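Tasness Two-Arm Table Cell: our Saturday at the Skemham open house

January – by the Umport workshop desk

We've listed the Tasness cell on this page for a while, but until the open house at Skemham we had only run it on boxes. Boxes are easy! So this time we asked for soft things, and the Skemham crew brought out fabric bags and let both arms loose on them for the whole afternoon.

What I love about this setup is how small it is. You get two black arms, a plain white top and a controller that slides under the bench, and it all runs off an ordinary wall outlet. The Kälin wrist mount comes with it (you can move it from one arm to the other with a hex key, and yes, I tried).

Bags are a great test. They sag, the straps wander, and a clasp can end up anywhere. People kept coming back to the rail to watch the arms come in from two sides, and the kids had strong opinions about which bag should go next.

In the box: 2 arms, table clamps, controller, Kälin mount, 5 spare finger pads
Rated working life of pads: 2,000 cycles
Setup time: about an hour – longer if you read the manual first

Comments

bench_owl: Does it come with the white top or is that extra?

Umport desk: Extra, but any flat table works.

marlo77: I was there! Could have watched the bags all day.

Related items
Kälin wrist mount, spare
Finger pads, soft
Skemham bench clamps 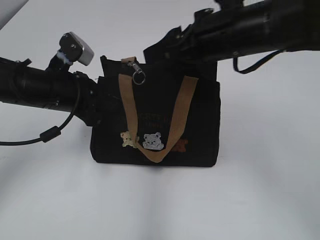 Both arms at the little black tote with the bear patches, Skemham open house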